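Seasonal Editor for a Regional Walking Guide (part-time, from July)

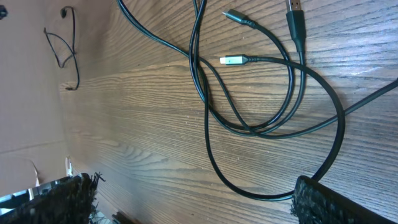

Jobs and Calls / Publishing

Cundwood is a small publishing house for walking guides and maps. We look for one person who will help us to finish the second edition of our guide to the Firnitz valley. The work is part-time, it starts in July, and it can be done mostly from home. Posted on 18 January 2019.

About the guide

The first edition of the Firnitz guide came out when our house was still one room over a bakery. We printed 600 copies and they were sold before we had found all the mistakes in them. Readers have written to us ever since. Some of them tell us that a footbridge has moved, some that an inn is closed, and one reader sent us a long letter on the correct spelling of every farm between Vuten and the upper lake. We have kept all these letters and e-mails in folders, and the new editor will read them.

The second edition will contain the old routes, checked and partly rewritten, and 12 new ones on the north side of the valley. The longest of them goes up to the Rutkowska hut and over the pass at 2505 meters. The texts for the new routes exist already as drafts, written by three different walkers who do not agree on how one should describe a path. One writes "turn left at the big stone", and another gives a compass direction for everything. You will bring these texts into one voice, without taking away all the life from them.

Your tasks

Edit and shorten the route descriptions, so that each route fits on two facing pages of the book.

Compare the walking times in the drafts with the times on the signposts, and ask the authors where the difference is large.

Read the letters from our readers and note which corrections should go into the book.

Check place names against the official map. In the valley many places have two names, and we print both, with the local one first.

Write short texts on huts, buses and water points. These must be correct on the day we print, so please expect many phone calls in the last weeks.

Read the proofs together with our designer – on paper, because we find more mistakes this way.

Whom we look for

You write clear English and you enjoy correcting the English of others in a polite manner. You have edited texts before, for a book, a magazine, a club newsletter or something similar. A degree is not necessary. You can read a topographic map and you have walked in mountains often enough to know what a tired person wants to read at a crossing in the rain.

It would be helpful if you can read some German or Polish, but this is not a condition. Two of our editors learned English as adults, me included, and we would be glad if the new colleague is a native speaker or very close to it. You should also be patient with e-mail. The hut keepers answer when they have a connection, and sometimes this takes a week.

You do not need to be a strong climber. None of the routes in the book needs a rope. We would like you to walk at least 2 of the new routes yourself before the texts are closed, and we pay the travel and the nights in the hut for this.

What we offer

A contract for the season, with 20 hours per week. The hours can be put on the days that suit you, with the exception of one morning in the week when all of us talk on the phone.

Payment by the month, also in weeks when there is less to do. We will tell you the exact sum in our first reply to your application, so that you can decide early if it is enough for you.

Your name in the book, on the same page as the authors.

A full set of our maps and guides. It fills a short shelf.

If the work goes well for both sides, we would like to continue with the winter guide. We can't promise this today – it depends on the sales of the summer book.

How to apply

Please send us a letter of one page and a list of texts you have edited. A long CV is not needed. Please add also a short sample: describe a walk you know well, from the start to the first place where a stranger could go wrong, in not more than one page. It can be a walk in a city. We read the sample before we read the letter.

We prefer applications by e-mail, as one file. If you send paper, please use copies, as we can't send anything back. All applicants will receive an answer, also those we do not invite. The interviews will be held by phone and take less than an hour, and after this we will ask two or three people to edit one route text for us. This trial work is paid.

Questions about the position or about the guide are welcome before you apply. Please write them to Santino Quiroga, editor for the valley guides, at the Cundwood office.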